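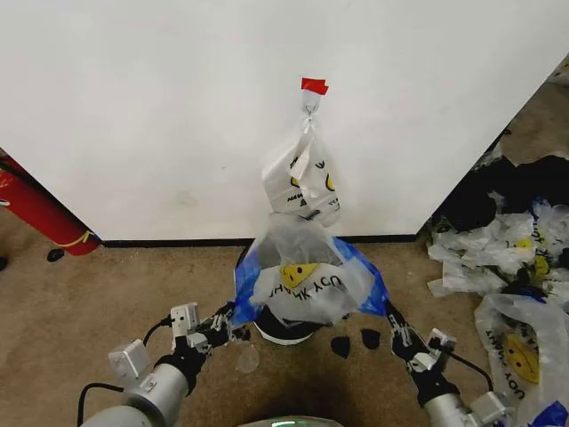
3 min read

Forum Home | Builds | Two-Arm | New Posts | Log In

lepik22
Still working on the bin liner job at our shared shop. One bag hangs on the wall hook, another goes over the bin, both arms pinch the edges. I've run 119 tries since May and the bag is what kills me. It's so floppy! The arms are fine (I think).

getik_dan
Which bags? I'd quit on the thin shopping kind and buy stiffer liners. You're making it way too hard on yourself.

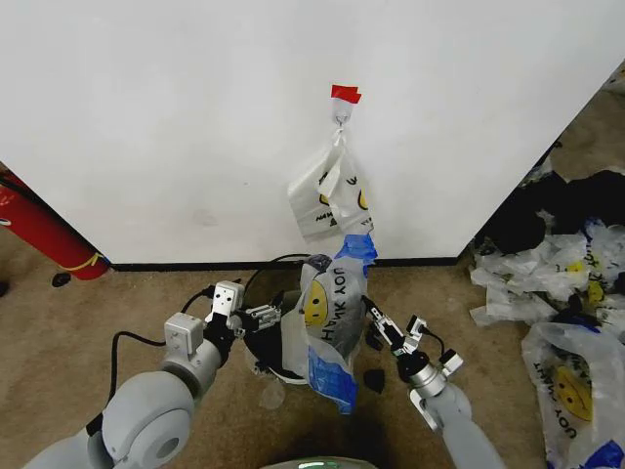 I did that on my Zukley build and my success rate jumped in one evening. Cheap fix, go do it.

lepik22
No way, the thin bags are the whole point! Everybody has a drawer full of them. I bought a case of 400 and I'm using them up.

ollisfan
With lepik on this one. But I'd slow the wrists down before touching anything else. Mine run at 5 percent speed near the rim and it's boring to watch, but I tear fewer bags.

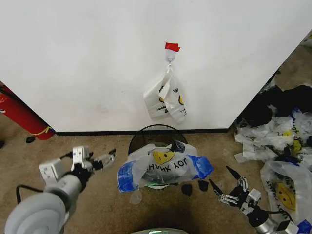
Also check how wide you open the fingers after you let go. Mine used to snag a handle on the way out and drag the whole bag back off the bin.

getik_dan
5 percent? I'd fall asleep. Stiffer liners, final answer.

lepik22
Ha, trying the slow wrists tonight. Will post numbers.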